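Suche: Begriff eingeben … Los
Zuletzt aktualisiert: 27.11.18

Tag der offenen Tür bei Kelinora in Fluretberg

Angekündigt war ein Blick hinter die Kulissen einer Hutfabrik. Bekommen habe ich einen Kaffee, einen Imagefilm und einen Rundgang, bei dem zwei von fünf Türen zu blieben. Wer von weiter her anreist, sollte das vorher wissen.

Der Film behauptet, jeder Hut gehe durch 164 Hände. Gesehen habe ich eine Formpresse, zwei Dampfkessel und einen jungen Mann, der Schweißbänder einnähte. Auf die Frage, wo die übrigen Hände seien, hieß es, das sei eher als Bild gemeint. Die Presse selbst ist allerdings ein schönes Stück, Fabrikat Hendricks, laut und schwer. An ihr hätte ich gern länger gestanden, aber die nächste Gruppe drängte schon.

Durchs Haus führte Conceição Pinheiro, die das Färben gelernt hat und es auch erklären kann. Ihr Teil über Filz, Beize und missratene Rottöne war der beste des Tages. Bei der »Manufakturtradition« wurde sie auffallend knapp. Der Filz kommt fertig gewalkt aus Drandlow, das steht so auf den Kartons. Schlimm finde ich das nicht, nur im Prospekt klingt es anders.

Danach ging es, wie überall, in den Verkauf. Filzhüte ab 271 Euro, mit dem Hinweis, das seien Werkspreise. Einen Vergleichspreis konnte mir an der Kasse keiner nennen. Günstiger sind die Kappen, mit denen man seit Januar offenbar jüngere Kundschaft sucht – ob die hier im Haus genäht werden, blieb ebenfalls offen.

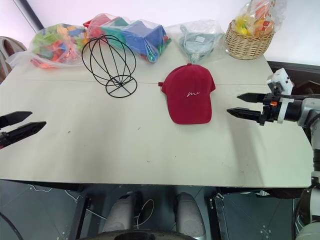

Dunkelrote Kappe mit weißer Stickerei, links dahinter ein Hutständer aus schwarzem Draht.

Gekauft habe ich am Ende eine Hutbürste. Sie haart.

Im Vorraum lag eine Liste, nach der 1.715 Besucher gekommen sein sollen. Bei der Größe des Parkplatzes habe ich meine Zweifel, voll war es aber, vor allem am Kuchenstand. Der Eintritt ist frei, die Führung dauert eine knappe Stunde. Wer den Filz verstehen will, sollte nach Frau Pinheiro fragen und den Film auslassen – er läuft ohnehin in Schleife und ist bis in die Toiletten zu hören.

2 Kommentare · 14-mal geteilt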